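Perkov Begins Packaged-Food Collection Program for Two-Arm Manipulation Learning

For release: October

Perkov, a developer of learned control software for robotic manipulation, has started a program to record demonstrations of packaged-food handling on two-arm workstations. The recordings will be used to train Totik, the company's control policy for sorting, picking and tray-loading tasks in small fulfillment operations. Perkov is carrying out the work with Gosselin, a regional packer of mixed grocery orders, which supplied the task list and will evaluate the resulting policy on its own line.

The first collection phase closed with 2,265 accepted demonstrations. Each one consists of synchronized camera video, joint positions, gripper commands and a written task instruction. Demonstrations are produced by human operators who teleoperate both arms through a complete task, from a randomized starting layout to a defined end state. Attempts that do not reach the end state are stored separately and labeled by failure type.

"Flexible packaging is where our earlier policy lost most of its accuracy," said Eulalia Montecinos, director of data operations at Perkov. "A rigid carton gives you the same grasp every time. A film wrapper gives you a different one depending on how the contents have settled, and the policy has to see enough of that variation in training to deal with it."

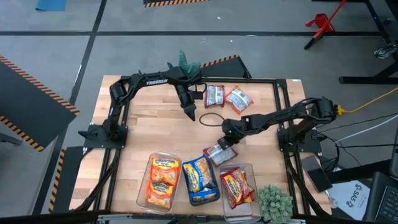

Two-arm collection station with snack packages sorted into two clear containers and a blue tray.

Station layout

The arms are mounted facing each other across a wooden work surface inside an aluminum extrusion frame. Containers, trays and loose items are placed within the shared reach of both arms. Operators change the position of the containers between episodes according to a printed schedule, and the order of items is drawn at random by the recording software, Birnis.

Birnis also manages camera timing and rejects any episode in which a video stream drops more than a set number of consecutive images. The software holds all streams to 30 images per second. Operators work in sessions of 60 minutes, after which the station is reset and the camera alignment is checked against a stored reference.

Task families

The program defines 23 task families. They include single-item pick and place, sorting by product type, transfer between arms, loading a container to a stated count, and removing a named item from a container without displacing the others. Instructions are written in everyday language and reworded regularly, so that a given task appears in the data under several phrasings.

Clear containers were included at Gosselin's request. They are common on packing benches and are difficult for vision-based systems, which must separate the container wall and its reflections from the goods behind it.
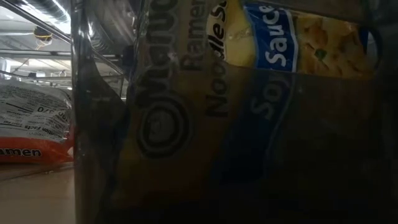 Soy sauce flavor instant ramen seen through the wall of a clear plastic container.

"We asked for the conditions our packers work in," said Tyson Beaudoin, process engineer at Gosselin. "Glare on plastic, labels facing the wrong way, two flavors that differ by one colored panel. If those are left out of the training set, the test results on our floor will not match the results in the lab."

Product packages are presented to the arms in loose arrangements as well as in filled containers. Loose arrangements account for the larger share of the sorting episodes. Packages may overlap, lie face down or rest against one another, and the operator is free to choose the order of removal unless the instruction specifies one.

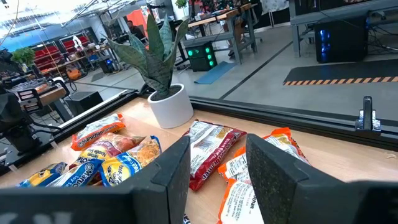 Label reading is treated as part of the task. Where the instruction names a flavor, an episode is accepted only if the correct package is placed, and a correct grasp of the wrong flavor is logged as a selection error. Noémie MacDonald, who leads annotation for the program, said selection errors are kept in a separate partition and will be used to train a checking model that runs alongside Totik.

Surface condition

Collection rules set no requirement that the work surface be clean at the start of an episode. Food packages shed fragments in normal handling, and Perkov's protocol permits loose debris on the table provided it does not prevent the gripper from closing. The surface condition is recorded as a field in each episode — clear, light debris or heavy debris — and can be used to filter the data at training time.
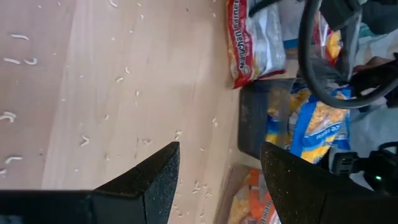
Gripper view of the work surface, with macaroni pieces and crumbs near packaged goods.

Next phase

The second phase will add pouches and netted produce bags. Perkov will also vary the overhead lighting, which was left constant in the first phase. Gosselin will begin evaluation of a Totik policy trained on the first-phase data once internal testing is finished. Evaluation criteria cover completion rate, selection errors and the number of operator interventions per shift.

Perkov intends to make a subset of the first-phase episodes available to academic groups under a research license. Requests should include a short statement of intended use and are reviewed each Wednesday.

About Perkov

Perkov develops control and data-recording software for robotic manipulation. Its products include the Totik control policy and the Birnis recording system.

Media contact: Raymonde Friesen, Perkov Communications
Research license requests: Sylvie Caron, Perkov Data Operations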